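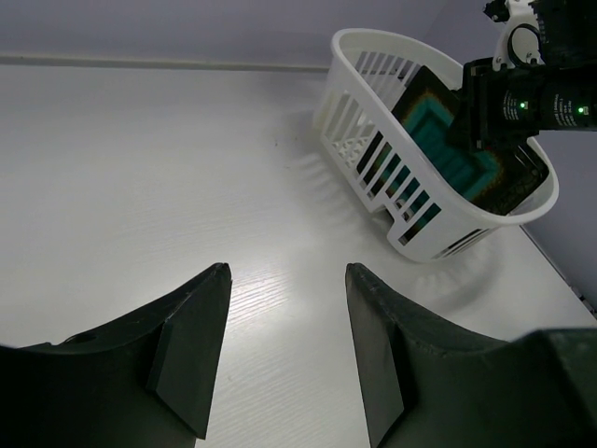

Stosus Opens Its Sorting Room to Neighborhood Families

March 5, 2022

Stosus is delighted to announce that its household sorting room on Tromano Street is now open to any family that could use a hand with a move, a new baby, or simply a closet that has gotten away from them.

Everything at Stosus begins with a clear white tabletop and a basket. We like white plastic ones with slots down the long sides and a smooth rolled rim, and a flat item can lean inside one quite happily until its turn comes. Visitors bring what they have, take their time at the table, and carry home only what they want to keep.

"My mother sorted everything on the kitchen table after supper, and I suppose I have been trying to get back to that table ever since," said Pacita Bautista, founder of Stosus. "Come and stay as long as you like, and bring your sister!"

During a trial season that started last July, 159 households came through the door, and 236 baskets of goods were passed along to the Esach thrift store next door.

Sessions are free and seat up to six people. Reservations can be made at the front desk.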